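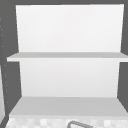
収納を増やせば部屋は片付きますか。

片付かないことのほうが多い、というのが当サイトの見方です。棚を足すと床に出ていた物がいったん棚に入るので、その週は片付いたように見えます。ところが物の総量は変わっておらず、棚に余裕があるうちは買い物の歯止めも弱まります。半年後に同じ量が床に戻ってきた、という相談は珍しくありません。置き場所の足りない物がはっきり決まっていて、その物の寸法も測ってあるなら、棚を買う意味はあります。「なんとなく散らかっているから」で買う棚は、たいてい散らかった物を縦に積むだけに終わります。

このページについて

収納用品、片付けの方法、整理サービスについて、読者から繰り返し届く質問をまとめました。広告記事ではありません。製品名が出てくる箇所もありますが、どのメーカーからも提供を受けていません。答えが煮え切らないものは、こちらでも煮え切っていないものです。

片付けの方法について

「1年使わなかった物は捨てる」という基準は正しいのですか。

根拠のある数字だと思わないほうがいいです。なぜ1年なのかをきちんと説明している本を、当サイトではまだ見つけていません。季節が一巡するから、という説明はよく見ますが、それなら衣類には当てはまっても、工具や冠婚葬祭の道具、防災用品には当てはまりません。使わなかったことに意味がある物もあります。消火器がその典型でしょう。

基準として使うなら、買い直すときの値段と手間を一緒に考えてください。すぐ買えて安い物なら短めに切ってもかまいません。廃番になった部品や書類の原本は、何年触っていなくても別扱いです。

「ときめくかどうか」のような感覚で決める方法はどうでしょうか。

合う人には合うようです。ただ、感覚で決めると日によって結果が変わります。疲れている夜には何を見ても捨てたくなるし、休日の昼には何を見ても惜しくなります。編集部で同じ引き出しを日を改めて2回仕分けしてみたところ、残す物の顔ぶれがかなり入れ替わりました。厳密な試験ではないので、これで方法を否定するつもりはありませんが、一度の判断で処分まで進めるのは早すぎると感じました。

迷った物は箱に入れて日付を書き、しばらく置いておく。地味ですが、後悔の報告が少ないのはこのやり方です。ただし、箱を開けないまま引っ越しまで持っていく人もいます。

「一つ買ったら一つ捨てる」は効果がありますか。

量を増やさない方法としては筋が通っています。減らす方法ではないので、すでに多すぎる家では現状が固定されるだけです。また、靴を買って靴下を捨てる、という帳尻合わせが始まると意味がなくなります。同じ種類、同じくらいのかさの物どうしで入れ替える、と決めておかないと続きません。

毎日15分の片付けを勧められました。続けるべきですか。

続くならどうぞ。ただ、「毎日少しずつ」を勧める記事の多くは、続けられた人の話しか載せていません。やめてしまった人は体験談を書きませんから、成功例ばかりが目に入ります。曜日を決めて、たとえば水曜の夜だけ台所を見る、といったやり方でも、台所程度なら十分回る家庭はあるはずです。毎日でなければならない理由を見かけたら、その理由が何に基づいているのかを確かめてください。

デジタル化すれば書類は減りますか。

紙は減ります。探す手間が減るかどうかは別の話です。スキャンしたファイルに「scan_0001」のような名前がついたまま溜まっていくと、紙の山より探しにくくなります。紙なら背表紙や汚れ具合で見当がつきますが、ファイルではそれもききません。契約書や保証書のように原本が必要になりうるものは、画像があるからといって捨てないでください。保管期間が決まっている書類は、発行元や窓口の案内を直接確認するのが確実です。まとめ記事の一覧表は、古い情報がそのまま残っていることがあります。

収納用品について

収納ケースはそろえたほうがいいのでしょうか。

見た目は整います。それ以上の効果を期待すると外れます。同じケースがずらりと並ぶと、どれに何が入っているのか外からわからなくなるので、結局ラベルが要ります。ラベルを貼ると今度は中身を変えにくくなり、変えたときに貼り直さない人が大半です。「文房具」と書いたケースから電池が出てくる家は、うちだけではないと思います。

もう一つ、そろえるために買ったケースに合わせて物を増やしてしまう、という逆転が起こります。先に中身、あとから入れ物。順番としてはこちらを守ってください。

Rakitettiの棚は「収納力3倍」と書かれていますが、本当ですか。

何と比べて3倍なのかを見てください。当サイトが確認した商品説明では、床に直接物を並べた状態が比較の相手になっていました。床に平置きした状態と比べれば、段のある家具はどれも収納力が大きくなります。嘘とは言えないけれど、他社の棚と比べた数字として読むのは間違いです。

製品自体に目立った不満はありません。組み立て説明書がわかりにくいという声は何通か届いています。

Drerntonの吊り下げラックの「耐荷重」は信用していいですか。

表示の数字そのものより、どういう条件で測ったかが問題です。重さを均等にかけた場合の値なのか、一か所に集中した場合の値なのかで、実際に載せられる量は大きく違います。Drerntonの説明書には均等荷重と書かれていました。瓶詰めや辞書のような小さくて重い物を片側に寄せれば、その前提は崩れます。

加えて、吊り下げ式は取り付け先の強さに左右されます。ラックが耐えても、それを支える板や棒が先に曲がることはあります。表示値いっぱいまで載せるつもりなら、床置きの棚を選ぶほうが無難です。

扉付きと扉なし、どちらが片付きますか。

どちらでも片付く人は片付きます。扉なしは戻すのが楽なかわりに、乱れがそのまま見えます。扉付きはその逆で、閉めてしまえば見えないので、中で何が起きていても気づきません。「扉なしなら人目があるからきれいに保てる」という説明は、人が来る家でしか成り立たないでしょう。

埃については、扉なしのほうが溜まりやすいのは確かです。掃除の回数を増やすつもりがないなら、食器や布物は扉付きに入れるほうがいいと思います。

奥行きの深い棚は得ですか。

容積あたりの値段だけを見れば得に見えます。ただ、奥に入れた物は使わなくなります。手前の物をどかさないと届かないからで、性格の問題ではありません。深い棚を買って後悔したという便りは、浅い棚を買って後悔したという便りよりずっと多く届きます。布団や大型の鍋など、最初から奥行きのある物を入れるのなら話は別です。

引き出し式の箱を入れれば奥まで使える、という助言もよくあります。使えるようにはなりますが、箱の側面と取っ手の分だけ容積は減りますし、箱代もかかります。浅い棚との値段の差がそれで消えないかどうか、計算してから決めてください。

圧縮袋は使っても大丈夫ですか。

かさを減らすという一点では、宣伝どおりの働きをします。問題は中身と期間です。羽毛やウールを長く押しつぶしておくと、ふくらみが戻りにくくなるおそれがあります。また、小さくなったぶん空いた場所に別の物を入れてしまうと、袋から出した衣類の行き場がなくなります。

Brurkskaの圧縮袋は「空気が戻らない」とうたっています。編集部で冬物を入れて押し入れに置いたところ、27日目に袋の一つが目に見えてふくらんでいました。ほかの袋は張りを保っていたので、個体差かもしれないし、こちらの閉め方が甘かったのかもしれません。少なくとも「戻らない」と言い切れるほどではない、というのが感想です。

除湿剤は全部の棚に置くべきですか。

置けば水が溜まるので、効いているように感じます。しかし溜まった水は、扉の隙間から入ってきた部屋の空気の水分かもしれず、棚の中がどれだけ乾いたかの証明にはなりません。知りたいなら安い湿度計を一つ入れて、置く前と後で数字を見比べるほうが早いです。数字が変わらないのに買い足し続ける理由はありません。

壁からの結露が原因の場合は、棚を壁から少し離すだけで改善することもあります。漏水が疑われるときは、収納の工夫で済ませようとせず管理会社に連絡してください。

整理サービスについて

プロに片付けを頼むと戻らなくなるというのは本当ですか。

「リバウンドしません」と書いている業者には、どのくらいの期間、どうやって確かめたのかを聞いてみてください。Jacquetという訪問整理サービスの案内には、満足度の高い数字が大きく載っていました。小さな注記を読むと、作業終了から14日以内に回答した人だけの集計です。片付いた直後の部屋で満足していない人は少ないはずで、その数字から半年後のことはわかりません。

頼む価値がないと言いたいわけではありません。けがや介護などで自分では動けないとき、期限のある引っ越しを控えているとき、人手を買うのは合理的です。戻らない部屋まで買えると思わなければ、失望も小さくて済みます。

見積もりはどこを見ればいいですか。

時間単価だけで比べると間違えます。下見の費用、交通費、処分する物の運び出し、収納用品の代金が別になっていないかを見てください。特に収納用品です。作業の途中で「このケースがあると便利です」と勧められ、その場で断りにくくて買ってしまったという話が届いています。事前に「用品の購入は当日決めない」と伝えておけば、まともな業者なら困りません。

不用品の回収まで一括で頼む場合は、必要な許可があるかどうかを自治体の窓口でも確認できます。業者の説明だけで済ませないことです。

整理の資格を持っている人なら安心でしょうか。

資格の中身によります。短い講座を受ければ取れるものもあれば、実務経験を求めるものもあり、名前だけでは区別がつきません。資格の有無より、断りを入れずに物を捨てないか、家の中で見たものを外で話さないか、作業前後の写真を勝手に広告へ使わないか、そのあたりの約束が書面にあるかどうかを先に確かめたほうがいいと思います。

レンタル収納は割に合いますか。

月額だけを見ると安く感じます。預ける予定の物を全部買い直したらいくらになるかを書き出し、それを月額で割ってみてください。割った月数より長く預けるなら、お金の面では損です。思い出の品のように値段で考えられない物もありますが、実際に預けられている物の中身は、使わなくなった家電や季節用品が多いのではないかと疑っています。これは推測で、統計を持っているわけではありません。

解約のときに取り出し料がかかる契約もあります。入れるときの料金表と、出すときの料金表は別々に読んでください。

家族と意見が合わないとき

家族が物を捨ててくれません。

勝手に捨てるのはやめてください。片付け本には「見ていないうちに処分しても気づかれなかった」という話が出てきますが、気づかれた場合の話が載っていないだけだと考えるのが妥当です。一度信用を失うと、相手は物を隠すようになり、かえって把握できなくなります。

場所を分けるほうが現実的です。ここからここまでは相手の管理、と決めて、その中がどうなっていても口を出さない。はみ出した分だけ話し合う。気持ちのいい解決とは言えませんが、もめごとの回数は減るようです。

子どもに片付けの習慣をつけるには、どの収納がいいですか。

収納で習慣がつくという前提から疑っています。放り込むだけの箱なら戻しやすいのは確かで、細かく仕切った棚より長続きする家が多い印象はあります。だからといって「片付けが身につく」と書かれた家具に、その分の値段を上乗せして払う必要は感じません。段ボール箱で試してからでも遅くないでしょう。背の高い家具を子どもの部屋に置く場合は、習慣の話より先に転倒防止の固定を済ませてください。

このページの内容について

紹介された方法を試しましたが、片付きませんでした。

そういうこともあると思います。うまくいかなかった例は集まりにくいので、できれば何を試してどこで止まったかを問い合わせ欄からお知らせください。掲載の際は個人が特定できる部分を除きます。返信は遅れがちで、roughlyではなく確実に何日とお約束できる状態にはありません。

製品の評価を変えることはありますか。

あります。仕様や説明文が改められた場合、またはこちらの確認に誤りがあった場合です。商品説明の文言は予告なく変わるので、購入の前に必ず現在の表示を見てください。圧縮袋の項目は、別の袋で試し直したあとに書き換える予定です。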